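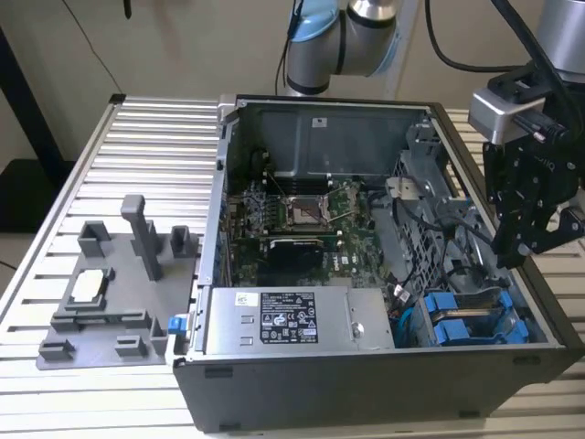 Carla Tannous buys retired office towers in lots of 20 and strips them for parts in Kiloddale. She lays each one on its side, takes the panel off and looks at the socket first. Bent pins mean the board goes to scrap.

Her shop, Donidard, sold 216 power supplies last year. Drives bring less — most buyers want solid state now. 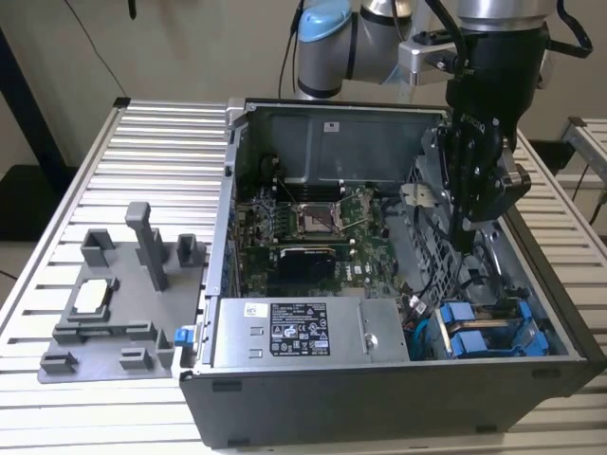
What gets kept

Memory goes in one tray and processors in another. The boards take longer to sort.
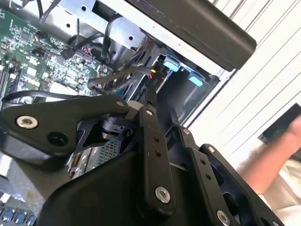

Small chips and capacitors cover most of a board, and Tannous checks them under a lamp before she sets a price. A good one sells for $39.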